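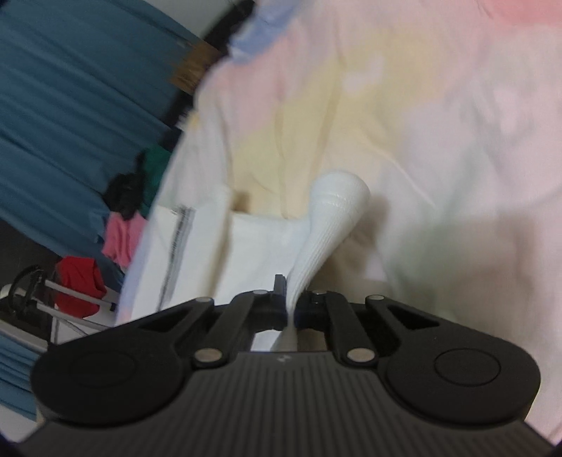
Questions I get asked about the pastel blanket (and the bits and bobs that live near it)

I put the first version of this page up on September 18, 2019 and I've been adding to it ever since, mostly when the same question lands in my inbox for the umpteenth time. If yours isn't answered, scroll down to the comments and shout!

Where did the blanket pattern come from?

It's called Rozīte and I made it up as I went along, from four colours I already had in the cupboard: pale pink, a creamy yellow, white and a very faint blue. I'd been making darker, more sensible things for years and I was thoroughly sick of navy. The cotton is from Duvari, the plain weave one, and I'd buy it again tomorrow.

How many squares are in it?

138 in the single bed size, 179 if you want it to hang down properly at both sides. I made the smaller one first and wished I'd gone bigger, so do have a think before you cut anything. The layout sheet covers both.

Will it go in the washing machine?

Yes, cool wash, gentle spin, and wash it by itself the first time (mine gave up a surprising amount of pink, and I had a pair of rosy pillowcases to show for it). I peg it out along two lines so the weight is spread. Tumble drying is fine if you're in a hurry but the wadding goes a bit flat in the corners, and you'll need to shake it about and pummel it while it's still warm.

How do you get rid of the creases?

I don't, really! I like a bed with a few folds in it. If I've got visitors coming I pull it tight from the foot end, smooth it up towards the pillows with my forearm and leave it at that. Ironing it is a misery and squashes all the puff out, so please don't.

My yellow looks much brighter than yours. Did I buy the wrong one?

Probably not. The yellow is very changeable. Under my bedroom lamp it goes almost the colour of custard and by the window in the morning you'd take it for cream. The blue is worse, it practically disappears next to the white. If you're ordering by post, get a snippet first and look at it in the room where it'll be used.

What's the white club-shaped thing?

I get this one nearly as often as the washing question. It's a long tapered piece with a round head, faint ridges running down its length and a band of fine texture just under the head. I use mine as a poker when I'm stuffing or turning things inside out. The rounded end goes into cushion corners without bursting the stitching, and the narrow end is handy for teasing out a seam. Mine came in a bag of oddments from Clorkix, who sell off all sorts of leftover plastic parts, and I couldn't tell you what it was supposed to be for. I've had guesses ranging from a skittle to a chair leg for a doll's house. If you know, tell me.

Can I use something else as a poker?

Of course. A blunt pencil, a chopstick, the handle of a wooden spoon if the corner is big enough. I used a knitting needle for ages and went straight through a cushion cover with it, so I'd steer clear of anything with a point.

How long did the blanket take?

I started in August with great enthusiasm, then it sat in a carrier bag for weeks, so I'm a poor example. The proper sewing came to 14 evenings, with the telly on. The binding alone was 3 of those and I unpicked one whole side because I'd got a twist in it. Pin it all the way round before you sew. I know pinning is dull.

Is it warm enough for winter?

With a medium wadding, yes, if your house is reasonable. Mine is an old draughty place, so from the first frosts I put a wool blanket underneath. In summer it's plenty without anything else, and a bit much on a sticky night.

Do you sell them ready made?

Sorry, no. I did two for friends and discovered I can't bear sewing to a deadline. The Rumosari market stall has cushions from me now and then, in the same four colours, and those are the only finished things I let go of.

Can I make it in other colours and show you?

Please do! Somebody sent me a green and mustard one last year that was so much braver than mine. Keep the white in if you can, as the pale squares need somewhere to rest, but it's your bed. Same goes for the size of the squares, though if you change those you'll have to redo the sums on the layout sheet yourself and I'm no use at all with sums.

Where's the layout sheet gone?

It's still on the downloads page, under R for Rozīte. A few people have had trouble opening it on a phone, so try it on a proper computer first and drop me a line if it still won't play.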